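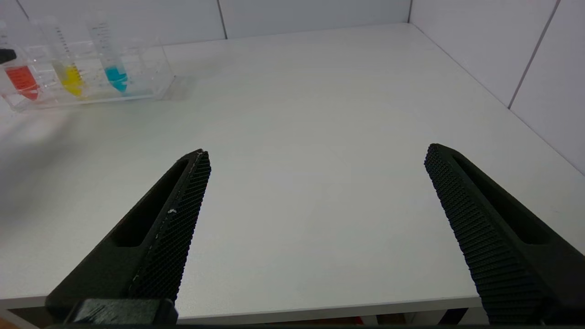
Acrylic tube racks – worth it over wire or plastic?

benchwarmer53
Setting up a small teaching bench with a white top and tiled walls. I want clear acrylic racks for conical tubes so students can see the graduations without lifting anything out. We'd use water with food coloring for the pipetting practice. Flendico and Onovo both sell one. Any opinions?

Bereket Abdella
I have used the Onovo rack for 2 years. Clear is good for teaching. Red, yellow and blue show up well against white tile and you can read the level from your seat. Keep the rack near the back of the table so there is open space to work in front.

gurerura_lab
I disagree about acrylic. It scratches, and someone always wipes it with alcohol and then it crazes. We went back to polypropylene in October and I don't miss the clear ones.

Bereket Abdella
Soap and water only. I put a label on ours and that took care of it. 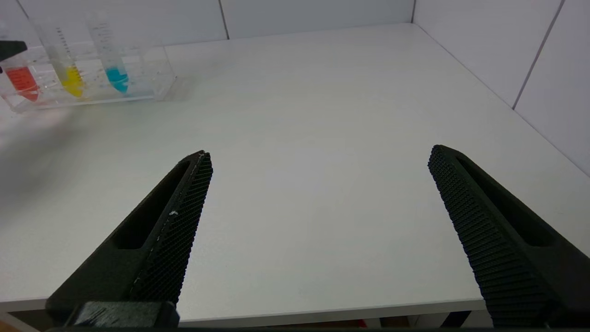
The other thing I'd say is to fill only the bottom cone while people are learning. A small volume in the tapered part makes them look closely at the marks, and if a tube goes over there is less to wipe up.

tallyho_k
Small volumes are fine for color mixing, but the marks down in the cone are harder to read than the ones on the straight part. I start beginners higher up, at 30 mL in a 50 mL tube, and go down later.

gurerura_lab
Agree with tallyho. Also check the hole size before you order. The Hauser rack we had was loose and the tubes leaned.

benchwarmer53
Thanks. I'll get one acrylic rack for the demo table and plastic for the student benches. Does the Onovo one slide on a smooth top?

Bereket Abdella
A little when it is empty. I stuck 3 rubber feet on mine – four would have been better, but I lost one.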